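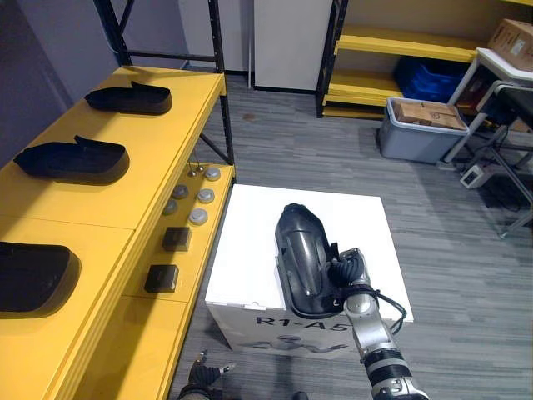 The right hand at the white R1-A5 stand, during the open afternoon at Valtness.

Share 41
Comments 9

In November I was invited to the open afternoon of Valtness, and I want to write down what I saw while I still remember it. I work with packaging machines, so I know robots that repeat one motion all day. The robots in this visit learn from examples, and I was curious where the examples come from.

The answer is that people make them, one after another, with much patience. An operator guides the two arms through a task, and the cameras and the joints are recorded together. One such run is called an episode. Our group was allowed to stay behind a line on the carpet and to ask questions between the episodes, but not during them.

The project we visited has the name Dolel. It is about handling black molded parts that lie on a yellow bench, and about passing them from one hand to the other. 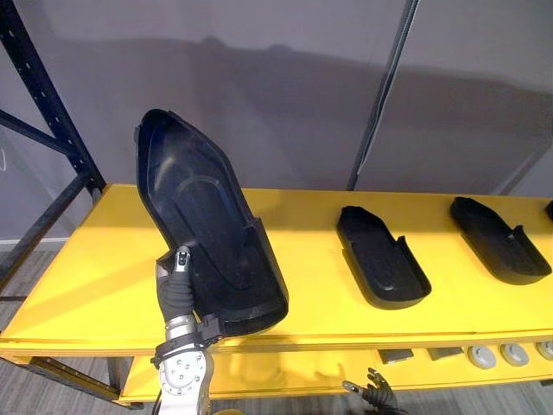 I asked why the parts are not put in a fixture, as we would do in my factory. Our guide told us that a fixture would make the data too clean. Between episodes the parts are moved a little and turned a little, so the system meets many starting positions. If the operator hesitates, the episode is still saved, but it gets a mark, and later a second person decides whether it is useful. I liked this rule. At my work we delete the bad trials and then we are surprised by them again.

Another visitor wanted to know if the fingers feel the part. The guide answered that this would be explained in the talk, and then the talk was about something else, so I can not report it.
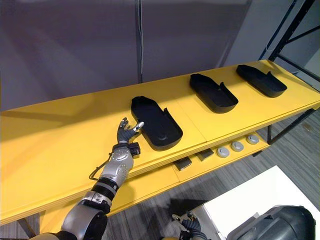

Approaching a tray on the yellow bench. The small discs and blocks stay on the lower shelf.

The speed was lower than I expected. It is not slow because the arms are weak. The operator must look at the rim before each grasp, and the trainers prefer a calm motion to a fast one. We stood there for 2 hours, with one pause for coffee, and I did not become bored.

The software for reviewing the episodes is called Kerkov. We saw it on a laptop in the next room. Each episode is a line, and you can play it forward and back and write a comment. They also have a naming scheme, Quách, for the kinds of grasp, but I did not write down the categories in time.
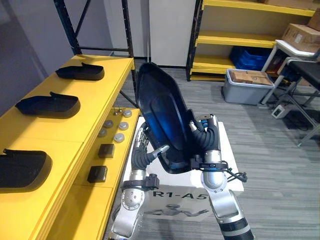
Practical notes for visitors

Register early, as the groups are small. Wear soft shoes and leave your bag at the entrance. Photos are permitted in the robot room and not in the review room. The coffee is free, and the bus stop is two minutes from the door on foot.

Comments 9
Share this report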